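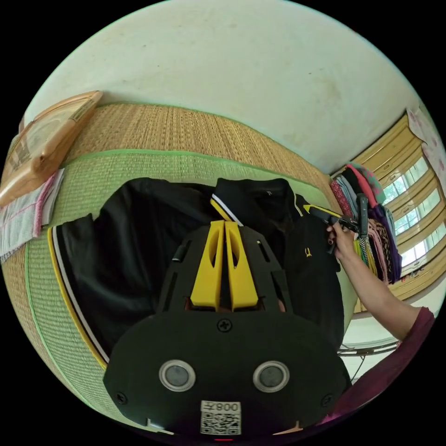 Wendham clothing service opens collection for outgrown and unwanted sportswear

April 3, 2020

Oravec, the clothing reuse service based in Wendham, has opened a collection for tracksuits, track jackets and other sportswear. Households in Wendham and Calley can now book a doorstep pick-up, and the clothes will be sorted, folded and passed on to families and sports clubs in both towns.

The service has handled school uniform and winter coats for four years. Sportswear was left out until now for lack of storage. A second store room in Calley, with shelving for 500 folded garments, came into use last month.

Oravec is asking for clean items in wearable condition. Track jackets are the most requested garment, in adult and children's sizes, and plain black ones are asked for more than any other colour. Striped trim, coloured collars and small embroidered logos are all fine. Jackets with a large printed name or number on the back can be accepted only if the club concerned is still playing.

Dagmar Ďurica, who manages the service, said: "People hold on to a track jacket for years after they stop wearing it. It sits at the bottom of the wardrobe because it still looks all right. We would like those jackets, and we would like them with the zip working if possible. If the zip has gone, put a note in the pocket and we will see to it."

Donors are asked to do a few things before the pick-up:

Wash and dry each garment and empty the pockets.

Lay the jacket flat on a clean surface, such as a table or a mat, and smooth out the sleeves. Dark fabric shows lint and pet hair, so check it in daylight.

Fold both sleeves in, then fold the body in half from the hem to the collar. Leave the size label showing.

Pack tops and bottoms of the same set together. Odd pieces can go in a separate bag.

Bags should weigh no more than can be lifted with one hand. Shoes, swimwear and underwear cannot be taken.

Once collected, garments are held for two weeks before sorting. Each is then checked at the seams, cuffs and collar and given a size tag. Items too worn to pass on go to Cestitby, a textile workshop in Calley, where the fabric is cut up for cleaning cloths and padding.

Dalibor Jelínek, who runs the sorting room, said: "Black clothes take longer to check than anything else. A small hole in black fabric is easy to miss, so we lay each piece over something pale and go over it slowly. It is worth the time."

Pick-ups will cover 23 streets to begin with. The list is on the Oravec noticeboard page and more streets will be added in July. There is no charge to donors, and clothes are given out free.

To book, contact the Oravec office in Wendham with your street name and the number of bags.

Ends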